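Support > Navar Read-Along Reader > Set-up guide > 4. Adding picture books

Print this page
E-mail this page

4. Adding picture books to the reader

The Navar stores up to 20 picture books with narration. Board books and fold-out titles use the same procedure. Charge the reader to at least half before starting.

4.1 Downloading a title

1. Switch the reader on and wait for the bookshelf screen.
2. Select Grown-ups, then Library. Enter the four-digit code set in Section 2.
3. Choose a title from the Wellar or Jilano catalogue. The Wellar catalogue lists 1,662 titles, of which 610 have French narration.
4. Press Add. A typical title takes up some 700 MB with page colour set to Full.

Note: Titles already on the shelf can be read during a download. Narration pauses if the reader is moved out of wireless range.

CAUTION: Do not remove the memory card while the green light is flashing. The bookshelf index may be damaged and all titles will have to be added again. 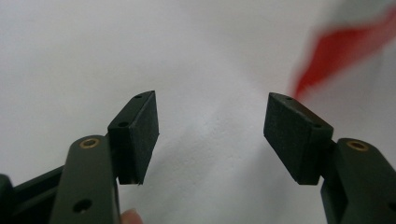 4.2 Recording your own narration

1. Open the book at its cover and hold the Record key for two seconds.
2. Read the page aloud at a normal volume. Keep the microphone grille uncovered.
3. Press Next to turn the page. Each page is saved as a separate track.
4. To redo a page, return to it and hold Record again. The earlier track is overwritten.
5. Press Finish and enter a reader name.

Note: Books in the Ekanayake lift-the-flap series have two tracks per spread. Record the closed flap first.

Recorded narration is not included in the automatic backup. See Section 6.3.

Section 4 revised March. Technical text: Arsalan Jatoi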